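发件人:Parsa 用户邮件组成员
主题:Re: [夹爪仿真] Sustar 评估套件值不值得续

各位好,

先谢谢上一封来信的朋友,问得很细,我昨晚边吃饭边看,看完饭都凉了。原信引在下面,我接着慢慢回,话有点多,大家多担待。

> 我们组六月要决定是否购买 Sustar 的仿真套件,
> 主要想在上真机之前把腕部视角的抓取策略筛一遍。
> 报价单上基础版是 2,122,带物体库的是 2,629。
> 想请教用过的同学:物体库到底有没有必要?
> 夹爪模型够不够细?和 Grirnus 的控制器接起来麻烦吗?

先说价钱。我们去年买的是基础版,后来又单独补了物体库,补的时候要 1,041,两笔加起来比直接买全套贵出一大截,报销的时候我被财务问了好几遍,怪不好意思的。所以如果你们有一点点可能会用到物体库,请一次买齐,千万别学我!

物体库里一共 449 个模型,质量参差不齐,这个我得照实讲。形状简单的那些(盒子、罐子、杯子)网格干净,碰撞体也贴合,拿来就能用。麻烦的是表面凹凸多、贴图又花的那一类,外观做得挺热闹,碰撞体却常常只是一个粗略的凸包,手指还没挨到看得见的表面,接触力就已经报上来了。我的办法是把这类模型挑出来,重新做一遍凸分解,再放回库里。活儿不难,就是费工夫,我断断续续弄了两个星期。

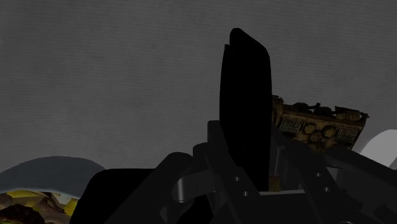

再说夹爪。模型的细致程度我是满意的,连杆、支架、螺孔都做出来了,从腕部视角看过去,手指和后面物体的遮挡关系也处理得比较规矩。这一点对你们应该很要紧,因为腕部视角里手指本来就占地方,遮挡要是不对,策略在仿真里学到的东西搬到真机上多半要走样。不太满意的是材质:黑色部件默认太黑,边缘的明暗很弱,几块叠在一起就糊成一片。我把环境光调高了一些,粗糙度也改了改,看着舒服多了。背景默认也素得很,想做域随机化的话,得自己准备贴图,套件里带的那几张不太够用。

接 Grirnus 控制器这件事,说麻烦也麻烦,说简单也简单。官方的桥接插件装上就能通,但关节命名两边对不上,需要自己写一张映射表。另外请务必检查开合方向,我们第一次接的时候正负号是反的,让它合它偏要张,一屋子人盯着日志看了半个下午才找到原因。映射表我可以分享,放在 Flunwood 的共享目录里了,文件名带 gripper_map,没有权限的朋友给我来信就行。

售后方面,Sustar 的回复速度还可以,上午提的问题一般傍晚前能收到答复。不过他们对碰撞体的问题一直答得比较含糊,只说下个版本会改,我问过两回,口径都一样。如果你们还在谈合同,不妨把这一条写进去,谈的时候总比买完以后好说话。

总的来看,我们组打算再续一年。如果你们只抓规整的零件,基础版加自己的模型也完全够了,不必多花那份钱。要是手头已经有想抓的物体清单,发到组里来吧,我可以对着库帮你们查一查有没有现成的,顺便看看碰撞体要不要重做。

对了,试用许可可以申请延期,在后台提交一下就好,我当时不知道,白白赶了好几个晚上的工。

祝大家调试顺利!

Parsa 组 仿真这边的老用户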